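Section 4: Registering a Youth Team in Colleo

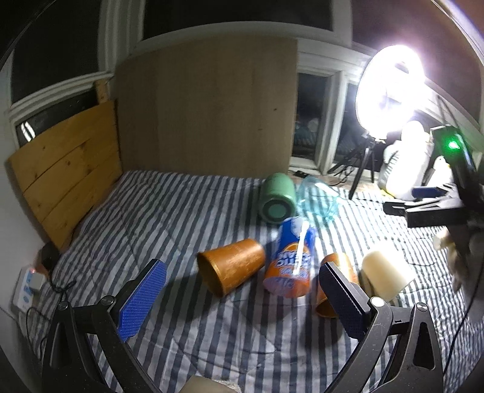
Can a club enter two squads in the same tournament?
It can, as long as each squad has its own roster and no player appears on both. Colleo checks this when you submit. It misses players whose names are spelled two ways, so compare the lists yourself.

Before you start, have the club code and player birth dates ready. The sales page says set-up takes a few minutes. Allow an evening.

1. Log in and open Tournaments. Select Ojala Cup, then Add Squad.

2. Pick the age group. The system will suggest one from last season's data. Ignore it and choose your own.

3. Upload the roster as a spreadsheet. The limit is 350 players per club, and anything past row 350 is dropped without a warning.

4. Enter the home field. Vasuso is listed twice under Venues; use the entry with a street address.

5. Check the match schedule for overlaps. "Smart scheduling" does not know that your two squads share a coach.

6. Press Submit and write down the entry number.

Caution: Do not press Submit again if the page hangs. You will get a second entry and a second fee.

Note: Error 202 means the roster was received – it does not mean the squad was accepted. Wait for the email.

Note: Import from Clustik is described as automatic. Shirt numbers came through blank in our tests, so fill them in by hand before the roster locks in January.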